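How Machines Learn to Pack, and What Happens to the Packers
Work and Machines, part 4. For readers aged 9 to 12. 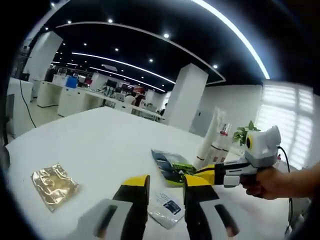
What a packing job is

A packing job looks simple. A person takes an item, such as a small packet of food, and puts it in a box with other items. Then the person does it again. At the Castarell packing hall, one worker can fill 138 boxes in a shift. Each box holds a mix of things: flat packets, bags, bottles and tubs.

Repeating the same movement many times can make wrists and shoulders sore. For this reason, many companies want machines to do part of the work.

Why packets are hard for a machine

A machine that lifts the same metal block all day is easy to build. The block never changes its shape. A foil packet is different. It is crinkled, it bends when it is pinched, and it shines. Shiny surfaces can confuse a camera, as the reflection changes when the camera moves.

Your own hand deals with this without much thought. Your fingers feel when a packet starts to slip, and they press a little harder. A machine has to be taught when to close its fingers and how far.

Teaching with a hand-held gripper

A gripper is the part of a robot that takes hold of things. It does the job of a hand, often with only two fingers.

Some grippers can be held by a person. The person uses the gripper to pick things up from a table, and a camera on it records what happens. The recordings go to a computer program. The program compares many of them and works out which movements belong with which objects. Later, a robot arm with the same kind of fingers can try those movements.

One recording is of little use. At Castarell, the team collected 400 recordings for packets alone before the first test with an arm. The packets were turned to new angles between recordings – a program that has seen a packet in only one position may fail when it is moved.

The people who do this are called demonstrators. Agata Costa was a packer before she became one. "I know which bags slide and which ones stick together," she says. "That had to get into the recordings somehow."

What changed in the packing hall

The first arm, named Bimska, started work in April. It packs flat packets and small bags. It stops when it meets something it can't grip, and a light comes on. A person then walks over and moves the item by hand.

The jobs in the hall are now divided like this:

Packers still fill boxes with fragile or odd-shaped items.
Line minders watch the arms and clear them when they stop.
Demonstrators make new recordings when a new product arrives.
Technicians clean the cameras and replace worn finger pads.

The hall has 210 workers. Of these, 20 have moved from packing to one of the other jobs. They were given training during paid hours. Fewer new packers are being hired than before, so a person looking for that job may have to look elsewhere.

Not every worker likes the change. Haoran Bai, a line minder, has less pain in his shoulder, but he finds the waiting dull. Packers used to talk across the table, and a line minder often stands alone. Workers now swap places at 10 in the morning and again after lunch.

Words to know

Automation: using machines to do work with little help from people.
Demonstrator: a person who shows a task so that a machine can learn it.
Gripper: a tool that closes on an object to hold it.
Shift: the hours a worker spends at work in one day.

Try it at home

Put a packet, a small bottle and a sock on a table. Pick up each one with kitchen tongs and place it in a bowl. Then turn each item a different way and repeat. Write down which item you dropped most often, and at what angle you were holding the tongs.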